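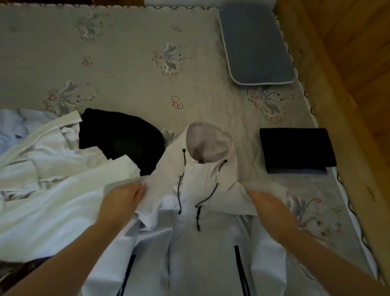

White hooded jacket with black drawstrings and zipper.

Nakesance to release second studio album, Brosow, in May

Nakesance, the recording project of singer and producer Yuzuki Hirose, will release its second studio album, Brosow, in May on the independent label Clollo. The album contains 11 tracks and will be issued on vinyl, compact disc and all major streaming services.

Recording took place over 19 sessions at Sayegh, a residential studio with a single live room. Basic tracks were cut to 16-track tape with drums, bass and electric piano performed together. Vocals and strings were added later at the same location. Máté Vincze engineered and mixed the album. Corina Moser plays cello on four tracks and wrote the string arrangements.

"We kept the tempos free and did not use a click," said Hirose. "Two songs speed up by the last chorus. Máté wanted to fix one of them and I asked him to leave it."

The first single, "Low Ceiling," is available now. A second single, "Ferry Timetable," will follow ahead of the album and features a guest vocal by Ro-un Yoo. Both single versions are shorter than the album versions.

The first vinyl pressing is limited to 803 copies on black 140-gram vinyl, with a printed inner sleeve containing lyrics and session credits. A further 559 copies will be pressed on clear vinyl and sold only through the Clollo online store. Side B of both editions closes with an instrumental that is not included on the compact disc. Orders are limited to two copies per customer and will ship in the week of release.

Nakesance will perform the album in full at a release concert, with Moser and Vincze joining the live band. Doors open at 7 p.m. and the performance begins at 8 p.m. The venue will be announced to mailing list subscribers first.

Review copies are available to press and radio on request as WAV or MP3 files. Interview requests should specify format, length and deadline.

Press contact: Hala Abou Zeid, Clollo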